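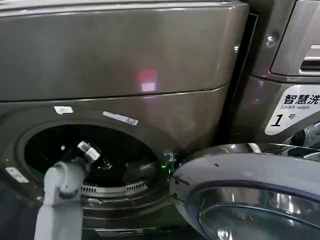 My reach-in episodes all start from the same pose, and I got there after throwing out more data than I like to think about. In Trellitz, our method for learning unloading moves from demonstrations, the policy keeps whatever habits you show it in the first second or two. So park the gripper just inside the mouth of the drum, coming in from the left, with the door of the machine wide open. The inside of the drum is mostly black to the head camera, but the slotted grille along the lower inner rim catches the light, and I use it as my landmark for every start.

## 4. Recording reach-in demonstrations

1. Open the Esfahani recorder and load the drum profile.
2. Move the arm to the start pose and hold still until the live view settles.
3. Press **Record**, then guide the gripper in. Go slowly (I mean it, slower than feels natural!).
4. Close on the item, back straight out, and press **Stop**.
5. Tag the episode *keep* or *drop* right away. I used to leave this for later and always regretted it.

**Note:** Record 25 warm-up episodes and leave them out of training. Mine are always jerky.

**Caution:** Watch the elbow on the way out. The force limit protects the gripper fingers only, so a bump higher up the arm won't trigger a stop.

## 4.1 How many do you need?

With 500 kept episodes my policy still hesitated at the rim. At 700 it went in cleanly on most tries, and going up to 960 barely moved the result, so I'd stop at 700 and spend the extra time on different fabrics instead.

Shiny front panels can confuse the depth filter. If the preview flickers, set *Reflection mask* to **High** and redo step 2.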